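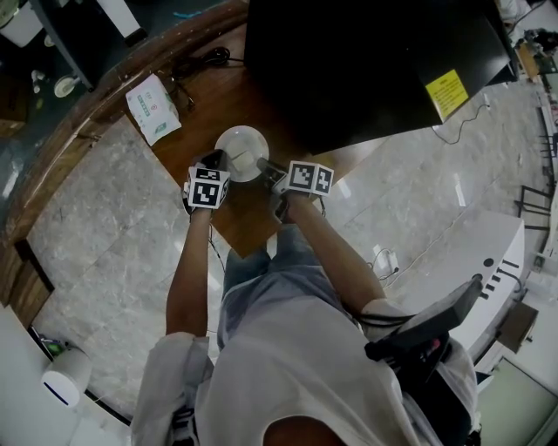

## Re: [Skirdale-house] Curved desk in the front room: keep it or move it?

On the Skirdale house list, Drita Stoyanova wrote:

> Hi all,
>
> I've been going through the front room before the October changeover and I keep getting stuck on the desk with the curved front. It's a nice piece of wood but it takes up a lot of floor, and the back of it has turned into a nest of cables. People also leave things on it. Last time I cleared it I found a bowl, a packet of tissues, somebody's keys and a library book.
>
> Questions:
>
> 1. Does anyone want it moved to the upstairs office?
> 2. If it stays, can we agree on what lives on it?
> 3. What do we do about the cables?
> 4. Is the marble going to scratch if we drag it?
>
> I'd like to get this settled before the Manham people bring the new shelving.
>
> Drita

Drita, thanks for writing this up. I'll go through your points out of order, the floor first.

**The floor.** Yes, it will scratch. The gray marble is polished and shows everything. When we moved the old filing cabinet we put felt under it and still got a mark by the door, which I spent an evening on with polishing powder. It's better but you can find it if you know where to look. If the desk moves at all, it should be lifted. That means taking everything off the top first, including the big black unit on the right side. The unit sticks out over the table and has a yellow warning sticker near one corner. Read the sticker before you put your hands anywhere on it, and don't try to lift it alone.

**Moving it upstairs.** I measured the stair turn in the spring and the desk won't make it in one piece. The curved front panel doesn't come off without tools, and I don't know what's holding it from the inside. I called Perić, who did our doors, and was quoted 3550 to take it apart, carry it up and put it back together. I don't think anyone wants to spend that. A cheaper option is to leave it downstairs and turn it, but then the curve points at the wall and the straight side sticks out into the walkway. I tried that on paper and didn't like it.

So my vote is to keep it where it is.

**What lives on it.** I'd keep this short:

- The white bowl stays. It's handy for small things that would otherwise roll off, and it's easy to pick up and empty. Please do empty it. If something has been in there for 2 weeks it goes in the lost property drawer.
- Tissues are fine. One packet, toward the left, away from the equipment.
- No drinks on the right side.
- Paper goes in the trays and not on the wood.

I would also like to keep a clear space in front of whoever is sitting there. If you pull a chair up and need to use both hands, there should be room without pushing other people's things toward the back. That's how half of it ends up in the cables.

**Cables.** The black ones along the back are the real problem. They're all the same color and they cross each other, so you can't tell which is which without following each one with your fingers. I bought a bag of 100 Velcro ties from Tiroditz and it's in the hall closet, so we have plenty. My plan:

1. Label both ends of each cable before unplugging anything. Masking tape is fine.
2. Unplug, wipe the wood down, let it dry.
3. Put back only what is in use.
4. Tie the slack in loops and run it along the back edge.

I can do this one evening after 5 if someone else will hold the flashlight and write the labels. My handwriting is bad.

**Other things in that room.** Since you're in there anyway, the dark shelf or counter area across from the desk needs a look. It's collecting pale odds and ends, and I'd like the empty boxes recycled before Manham gets here. The white appliance on the floor should stay a bit clear of the desk so people can get around that side with a vacuum. Anything small on the floor near it should be picked up first. I stepped on something there last month and it was not pleasant.

About the wood itself: please use a damp cloth and nothing else. Somebody used a spray on it last year and left a cloudy patch that took a long time to rub out. If you get a ring or a sticky spot, warm water and a little dish soap, then dry it right away.

If there are no objections I'll write the list of what stays on a card and tape it inside the closet door. Drita, could you ask Manham how deep the new shelves are? If they're deeper than the old ones we may need to shift the desk a little after all, and I'd want to have the felt pads and enough people ready for it.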